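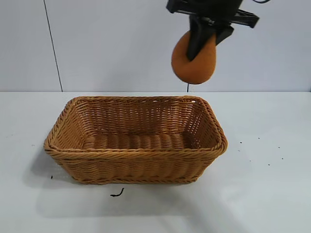
Portrait Corner > Families and Kids

Family of seven, toddler twins, one hour of light. How do I plan this?

Posted by lidthorpe_lens, January 2026

Hi all! I've been shooting couples for a while and I love it, but I just said yes to my first extended family session and I'm equal parts thrilled and terrified. It's grandma and grandpa, two parents, a nine-year-old, and twins who will be a few weeks short of two. We're meeting at the river park in Lidthorpe, and the mom picked the last hour before sunset (the light on that path is so pretty).

My gear is a full-frame body with a 35 and an 85, plus a borrowed 24-70 zoom. No flash that I'd trust myself with outdoors yet.

What I can't work out is the order. Do I get the big group first while everyone's fresh, or wait until the light is at its best? And what aperture do you use for seven people in two rows? On couples I live at f/2 and I have a feeling that's going to bite me. She has also asked how many pictures she'll get and I went blank and told her I'd write back. Any and all advice welcome, I want to do right by these people!

Hendricks

Oh, you're going to have such a good time. Extended families are my favorite thing to shoot, and I say that as somebody who completely botched the first one.

Big group first, always. Toddlers give you ten good minutes, sometimes less, and grandparents don't love standing around on grass either. Have the spot picked before they park. I get there early, walk it, and put my camera bag down where grandpa's feet are going to go. Then when they arrive, you say hello, you let the kids look at you for a minute, and you go straight into it.

My order for an hour looks like this:

Everybody together
Grandparents with all the grandkids
Grandparents with each grandkid (quick, one or two minutes each)
Grandparents alone, and then they can go sit down
Parents and kids
Each kid alone
Parents alone, in the very best light, while grandma has the twins

That last one is where you'll be right at home, and moms are always so happy to have it. Lots of them haven't had a picture with their husband since the wedding!

For aperture, please don't do f/2 with two rows. I'm at f/5.6 for seven people, and I'd go to f/8 if the rows are more than a step apart. Keep the back row as close behind the front row as they can stand. Focus on a face in the front row. Keep your shutter at 1/250 or faster with the twins there and let the ISO go up as the sun drops. A little grain is fine. A smeared toddler isn't.

And shoot a LOT of the group. I take bursts, step back, say something silly, take more. With twins you may need to borrow one kid's face from another shot, so don't change your position between bursts. I fired 37 frames of one group last September and used two of them to build the final picture. The family never knew and it's over their fireplace now.

Have fun with it!

java_and_shutters

Use the zoom. Shoot the 35 if you have to but keep people away from the edges, they'll go wide. Bring bubbles.

Mamta Sengar

Agree with everything Hendricks said, so I'll take the "how many pictures" part, plus clothes, which you didn't ask about but she will!

I promise a minimum and then go over it. For an hour with this many people I tell clients 40 finished photos, and I usually deliver more. My last family of seven got 56 and they were over the moon, but if I had promised that number I'd have been sweating at the computer until midnight. I come home with almost 500 frames from a session like that, and the sorting takes me longer than the editing does, so leave yourself an evening for it. Put the number in your email along with the delivery date and whether prints are included. I send galleries through Edia and set the download to stay open for a couple of months, then remind them before it closes. Somebody's aunt always forgets.

For clothes, I ask for three or four colors that sit nicely together, no matching shirts, and nothing with big lettering. Let the nine-year-old pick first and build everybody else around that choice. You get a kid who is comfortable and proud of what they have on, and it shows! Tell grandma flat shoes if the path is gravel.

One more thing on timing. If the twins go to bed early, an hour before sunset could be meltdown territory in the warmer months. Ask what time they nap and eat. I've moved sessions to the morning for that reason and the light was softer than I expected, really lovely under the trees. It's worth a quick message to the mom before you lock it in.

Come back and tell us how it went!

lidthorpe_lens

You are all wonderful, thank you!! Messaging her about naps tonight, and I've copied the whole shot order onto a card for my pocket. Bubbles are on the shopping list.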